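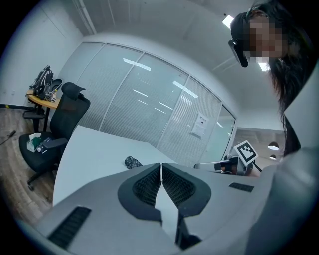 White table next to the glass wall.

1/ The county has posted the draft contract for home care eligibility reviews in Lomwood and Mekcombe. Comments close in July. Notes on the parts that change.

2/ Current setup: a county nurse visits, fills out the needs form, and assigns a level. The level sets the weekly hours of paid help. The nurse's office has no stake in the hours.

3/ The draft moves the visit to a contractor. The county keeps the final sign-off, but section 4 lets a level take effect if the county does not respond in 18 days.

4/ Bidders may also run home care agencies. Magbanua does. Section 9 requires "separate management" and does not define it. Lucía Collado raised this at the June session and was told a definition would follow.

5/ Payment is per completed review, with a bonus above 1,000 a year. Reassessments count. Appeals do not, so there is no payment for time spent on them.

6/ Wait times are the stated reason for the change. Mekcombe residents now wait up to 34 days for a first visit. The draft sets a target for that and no penalty for missing it.

7/ Plerkport made a similar switch. Pacita Salazar's write-up covers the first year. Read the appendix on phone reviews before the summary.

8/ Correction to 3: the clock starts when the file is uploaded, so weekends count.

9/ Written comments go to the county clerk. Cite the section number. Anything without one gets filed as general.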